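Learning the accordion at my age

11/08/2026
by Krum Stojanovska

I bought the accordion in August and I have been unbearable company ever since.
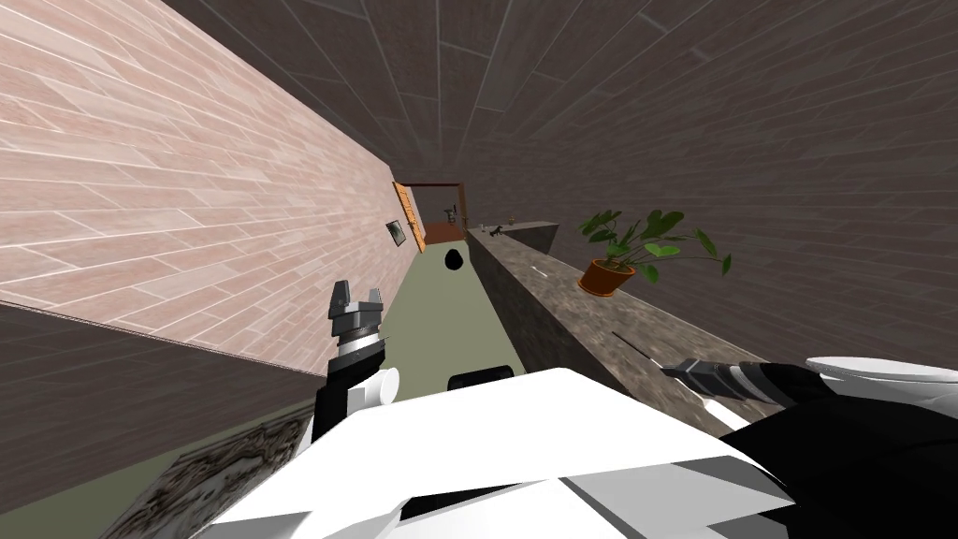 It's a Hilel, a small one, two rows of buttons on the right and not much on the left, and I got it for 105 from a man in Skulalby who wanted it out of his attic. One key sticks when the weather is damp. I don't care! I have wanted one of these since I was a kid listening to my uncle play at weddings, and I can't believe I waited this long.

The first surprise was the bellows. I had assumed the buttons would be the hard part, so I spent my first week drilling scales, and everything came out sounding like a goose being sat on. Then Costel Hodžić (he teaches out of his front room, 2 students at a time) made me put my right hand in my lap and just breathe the thing in and out on one note for a whole lesson. Long, quiet, even pulls. It felt silly for ten minutes and then the note started to sing – I can't describe it any better than that.

The second surprise was how heavy it gets. My left shoulder has complained every morning. Costel says shorten the straps, sit on the front half of the chair, and stop looking at your fingers. I have managed the first two.

So far I can play one waltz all the way through and most of a polka, if you let me slow down for the turn in the middle. The waltz comes from an old songbook called Loneo, which has 87 tunes in it and hardly any fingerings. I've marked 13 that look possible before winter. Number 41 is gorgeous, all minor and droopy, and I keep playing the first four bars over and over while the kettle boils. The last page is missing from mine, so if anybody has a copy with the ending of the final tune, please write to me!

Next up is the left hand. I tried adding the bass to the waltz last night and lost track of both hands at once, then tried it again at half speed and got eight bars in a row. Eight! I played them again this morning before breakfast, with the windows shut.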